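1/ Robotics club update for the folks who asked, because apparently my mum has been forwarding these to her whole curling team. Hi, curling team!

2/ This term's challenge is pick and place. Our arm is called Mornier (lost the naming vote, still bitter, I wanted Postum) and it has to pick up a cube and put it in a basket. Ninety percent of my life is now that one sentence.

3/ First job is teaching it where the basket is. Prys Griffiths wrote our approach code and it likes to come in LOW, right up beside the weave. All those little zigzags are murder on our edge detection, it thinks every ridge is a new object. Wrist cam view:
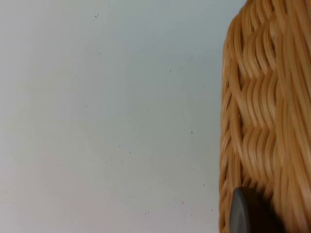 4/ Yes, the specks. I'm blaming toast. We've added a filter that ignores any blob smaller than 60 pixels, and Mornier has stopped getting excited about crumbs.

5/ Bowen (the other team, named after their supervisor's dog) are using a plain plastic tub. Smooth sides, one solid colour. I asked if we could swap and got told the basket builds character.

6/ Prys and I rewrote the colour threshold over lunch. Red is lovely to work with, it's miles away from anything in the tan of the wicker, so the cube pops right out. The tricky bit is the gap between the two. Too close to the rim and the fingers want to clip the basket on the way down.

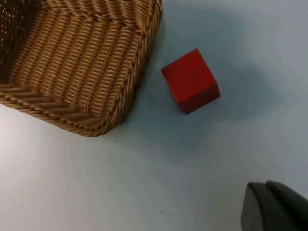

So what we do now is measure the distance from the cube's centre to the rim first, and if it's too tight we turn the wrist before closing. Two extra lines of code and almost 9 hours of arguing — worth it, I think?

7/ We're also logging every attempt. The goal is 1,000 by the end of September, which sounded very reasonable when it was somebody else's idea.

8/ Someone asked what we're programming in: Python, plus a little grey box of C that a grad student wrote and we're all too scared to open. The club's shared library is called Stollumero and I can't tell you why, it was like that when I got here.

9/ Next up is doing it with the basket at a different angle every run. Prys wants to start at 8 in the morning. If anyone has a favourite coffee place near campus that opens before then, please reply, I'm begging.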